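**Resurfacing a laminate desk vs. buying a new top?**

**kestrel_52**
My desk top is swelling at the front edge where a plant pot leaked last November. The frame is a Dreleck sit-stand and works fine. A replacement top from Dreleck is $326 shipped. A local shop, Aubert, quoted me $200 to cut and edge-band a plain one in white. Has anybody gone the local route? My worry is the screw holes lining up with the frame.

**mossyoak**
I did it two years ago. Don't let the shop drill anything. Lay the new top face down on a blanket, set the frame on it, mark through the brackets, and drill pilot holes yourself. Put tape on the bit so you don't go through.

**Beatrice Mussa**
Agree on drilling it yourself. I disagree with going white, though. I had a glossy white top for a year and the glare from the window gave me headaches. I went back to oak veneer.

**kestrel_52**
Glare shouldn't be a problem with a matte finish. The room faces north anyway.

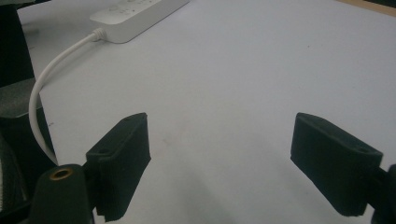
**tallgrass**
Matte is fine for glare but it holds on to pencil and coffee more than gloss does. Wipe it the same day. I use dish soap and a damp cloth, and for pencil a white eraser. Stay away from the melamine sponges. They leave shiny patches on a matte surface and you can't get those out.

**mossyoak**
I've used the melamine sponges for years with no patches. Light pressure, and don't scrub one spot.

**tallgrass**
Depends on the finish, then. Mine was an Onton top and it got a shiny patch the first time. Try it on the underside first.

**Beatrice Mussa**
Ask Aubert what the core is before you pay. If it's plain particleboard you'll be back in the same place with the next leaky pot. Moisture-resistant board costs a little more. Also ask for banding on all four edges. Some shops leave the back one raw unless you say so.

**kestrel_52**
Called them. The $200 was for standard board with three edges banded. Moisture-resistant with all four edges done is $300. That's only $26 less than Dreleck.

**mossyoak**
At that price I'd take the Dreleck one. The holes are already drilled.

**Beatrice Mussa**
I'd still go local. You can look at the edges before you take it home, and you don't have to ship it back if a corner is crushed.

**kestrel_52**
Going with Aubert, four edges. Pickup is next week. The plant is moving to the windowsill.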